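**Ticket: Equipment request, automated restock and pick carts**
Status: Open (on hold)
Category: Purchasing / equipment planning
Opened: July 26, 2022
Sites: Ladero, Gebru
Vendor under review: Desell

**Problem as submitted**

Ladero wants 2 self-driving carts from Desell for order picking, plus the arm attachment that is supposed to lift packages off the shelf. The request says hand picking is "the bottleneck." I've been asked to find out if that's true before anyone signs. I have my doubts, and I'm writing them down in order so they don't get lost in email again.

**Entry 1: what the work is now**

Picking is done by a person with an ordinary wire cart. You stop at the shelf, put the packages in, hold on to the rim, move along.
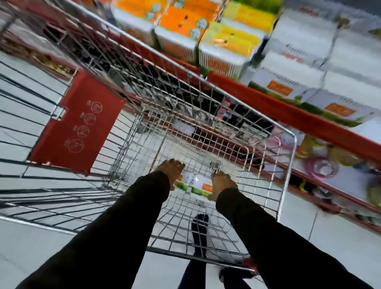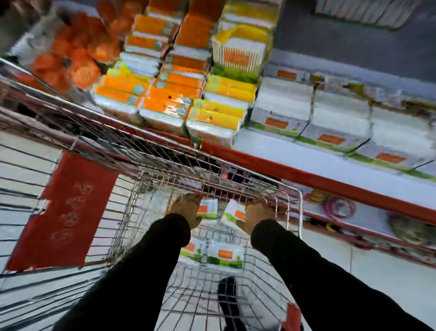

Comment from Gebru: Before you go any further, please check whether the quote covers aisle mapping. Ours didn't. We budgeted for the machine and the charger and then got a separate line for mapping, and another one each time we moved a fixture. We move fixtures a lot in April. I'd want that in writing, with a price, and I'd want to know who decides when a remap is needed. In our case the vendor decided.

Reply: Checked. Mapping is on page 6 of the Desell quote under "site preparation," with no price next to it. I've asked for a number. I also asked who decides on a remap and got a brochure back.

**Entry 2: the bottleneck claim**

The request quotes 112 orders in a shift as the ceiling for hand picking. I asked where that came from. It came from the Desell sales deck, which used a shift at Ladero that Ladero itself picked out. One shift. I don't know what else was going on that day, and neither does the deck.

What I'd need to believe it:

- Start and finish times per order for at least two weeks, from our own system
- Time spent at the shelf, separate from time spent walking
- Time spent waiting at the packing table

The third one matters most to me. If carts pile up at packing, then a faster cart gets to the pile sooner and we've spent the money on nothing. When I stood there, people were waiting on labels. The label printer isn't in this request.

**Entry 3: the arm**

The arm attachment is more than half the price of each unit. Desell's spec says it handles "most rigid and semi-rigid packaging." I asked them to define semi-rigid. They sent a video of it lifting cardboard boxes off a clean shelf with wide gaps between them.

Our shelves aren't like that. Packages sit in stacks, right up against the next stack, and plenty of what we carry is in soft wrap. A person takes the top one without thinking about it. I want to see the arm take the top one from a stack with another stack touching it, then do it again with the stack nearly gone. If it needs the shelves spaced out, that's lost shelf space, and it belongs in the cost.

I also asked what happens when it fails to grip. Answer: "the unit will request assistance." So a person walks over. I'd like to know how many times in a shift that happens before we say this saves labor.

**Entry 4: cost, as far as I can get it**

| Item | Quoted? | Notes |
|---|---|---|
| Cart base, 2 units | Yes | Price holds for 28 days |
| Arm attachment | Yes | Listed as optional, assumed in all the savings figures |
| Chargers | Yes | Electrical work is ours |
| Mapping | Listed, no price | See Gebru comment |
| Remapping | No | |
| Service after first year | No | "To be discussed" |
| Training | Partly | First group only |
| Spare batteries | No | |

Four lines without a price on them. I can't put this in next year's plan with a total that only covers what the vendor felt like pricing. The savings page, I notice, is complete.

The 28 days is also doing some work here. I asked whether the price would really change after that and was told it "may be revisited." I'm not treating it as a deadline.

**Entry 5: the cheaper option**

Plolletti sells a cart with a screen and a scanner on it and no motor. You push it like any other cart and it tells you what's next. It won't impress visitors. It also has no map and no arm, so there's less to go wrong and less to argue about later.

I don't trust their figures either. Their sheet claims a big drop in picking mistakes and doesn't say compared to what. But they will lend us one for a trial without a deposit, and Desell won't. Desell offered a visit to another customer's building, on a date they choose.

Comment from Ladero: We think the trial cart is a step backward. We've waited a long time for real automation and this feels like being handed a tablet. Pushing a cart all shift is tiring, and the point of the request was to take that off people. Can the two be looked at side by side?

Reply: Fair point about the pushing. The original request doesn't mention it at all, only speed. If the reason is strain on the staff, then write it that way and I'll look at it that way, and we'd probably be talking about the base unit with no arm. That's a much smaller number and I'd be less grumpy about it. Side by side is fine with me as long as both are in our aisles, during opening hours, with our stock.

**Waiting on**

- Desell: prices for mapping, remapping, service and batteries
- Desell: arm test on stacked, soft-wrapped goods, at Ladero
- Ladero: two weeks of order times, and a rewritten reason for the request
- Gebru: copy of the remapping invoices, with dates
- Plolletti: loan terms in writing, including who pays if it gets dropped
- Me: price of a second label printer

**Status note**

Not rejected. On hold until the open lines have prices. Please don't reopen this as a new ticket with "urgent" in the title, as it comes to the same queue. If Desell calls Ladero directly about the quote running out, send them here.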